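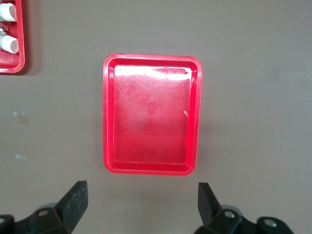
Jaidee meint, wir sollten vor dem Saisonstart endlich auch den Keller des Bootshauses auf die Liste setzen, dort habe es im letzten Herbst muffig gerochen. Gute Idee, ist ab sofort Punkt 9!

Prüfliste Bootshaus Drutetton, Rundgang vom 22. April

Vorweg: Das Haus steht seit 1956 am Wasser und macht immer noch eine richtig gute Figur. Ich freue mich jedes Frühjahr auf diesen Rundgang, und diesmal war besonders viel Schönes dabei.

1. Steg, Bohlen und Verschraubung
in Ordnung
Alle 104 Bohlen abgegangen, zwei Schrauben nachgezogen. Die neuen Riffelbohlen am Kopfende sind ein Traum, da rutscht man auch mit nassen Sohlen nicht mehr!

2. Geländer und Einstiegsleiter
Mangel, gering
Unterste Sprosse hat Spiel. Bis zur Reparatur Leiter mit Kette sperren.

3. Rettungsring und Wurfleine
in Ordnung
Leine ganz ausgelegt, keine Scheuerstellen, wieder locker in den Beutel gestopft (bitte nie aufwickeln, sonst verheddert sie sich beim Werfen).

4. Schwimmwesten
Mangel
17 Westen geprüft, bei einer klemmt der Schrittgurt. Ausgesondert und mit Klebeband markiert. Die Kinderwesten sitzen dank der neuen Schnallen wunderbar.

5. Feuerlöscher Halle und Küche
in Ordnung
Plomben vorhanden, Manometer im grünen Bereich. Der Löscher in der Küche hängt jetzt neben der Tür, viel besser erreichbar als hinter dem Kühlschrank.

6. Küche und Ausgabe
in Ordnung
Tabletts ohne Risse, Arbeitsflächen sauber, Fettfilter gewaschen. Verlängerungskabel hinter der Kaffeemaschine entfernt, Gerät steckt direkt in der Wand.

7. Elektrik
offen
FI-Schalter lösen beide aus. Außensteckdose am Slip: Klappdeckel gebrochen, stromlos geschaltet. Ersatz ist bei Plovo bestellt.

8. Bootslager und Regale
in Ordnung
Tragarme fest, Gurte weich und ohne Einschnitte. Der Vierer »Cilby« liegt nach dem Umbau endlich auf Hüfthöhe, das Herausheben geht fast von selbst. Fluchtweg zum Hof war frei, so soll es bleiben!

9. Keller
neu, noch nicht geprüft
Feuchtemessung an der Nordwand, Lichtschacht von Laub befreien, Handlauf kontrollieren. Wer ein Messgerät hat, bitte im Bootshaus Bescheid geben.

10. Erste Hilfe
Mangel, gering
Verbandkasten vollständig, aber die Rettungsdecke ist eingerissen. Kühlpackungen liegen im Gefrierfach, zweites Fach von oben.

Nachprüfung der Punkte 2, 4, 7 und 10 im Juni, zusammen mit dem Keller. Die Liste hängt bis dahin innen an der Hallentür, Ergänzungen einfach mit Kugelschreiber darunterschreiben.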